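Home | About | Projects | Gallery | Join | Contact

Simulator Gallery: The Salt Shaker Task

Last updated: December

Hi all! I finally got our simulator pictures up, so those of you who keep asking what we do in the lab until 9:40 can take a look. This semester we've been building kitchen tasks for the Dirilex challenge, where your code has to tidy up a virtual counter with a virtual gripper. I picked the salt shaker task thinking it would be the easy one (ha!). It's small, it's lying on its side, and it's right up against the wall, so there isn't much room for a finger to get in there.
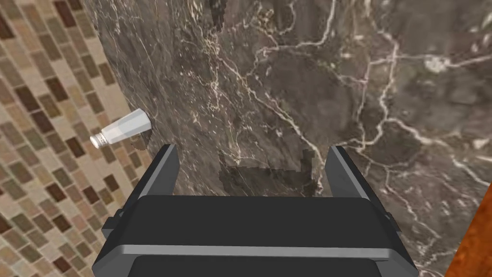

Warkimton College Robotics Club, Simulation Team

Fingers wide open, shaker off to the upper left. I spent most of a weekend on getting the approach angle right, and I still go back and forth on it. Come in too far to the right and you close on nothing but air. Come in too far left and you're arguing with the tile. I do love that marble, though! One of our freshmen wanted to swap it for plain gray to make the renders go faster and I voted no.

We give every version of the code 400 tries with the shaker in slightly different spots. My first version managed 58 good grabs, which got a very polite round of applause. The one we're running now is at 792 out of two sets, so 800 tries, and I may have yelled a little when that number came up. The Dolan team is still ahead of us on speed, but we'll see. 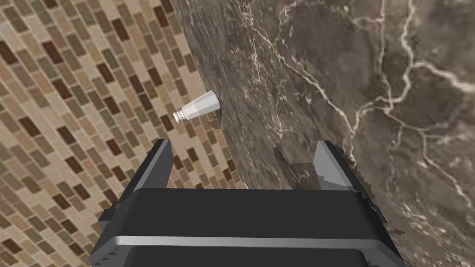
Shaker between the fingertips and the backsplash, gripper still open.

If you want to try this yourself, the task files are on the club drive in the Grondska folder. You need a laptop with 40 gigs free and some patience with the install (ask me, I've done it four times now). No experience needed, and we have snacks. Next up I'm hoping to start on the drawer task, which has a handle I already don't like the look of.

Recent in Gallery
Drawer Task: First Tests
Fall Open Lab Night
Line Followers on the Gym Floor
Dirilex Challenge Kickoff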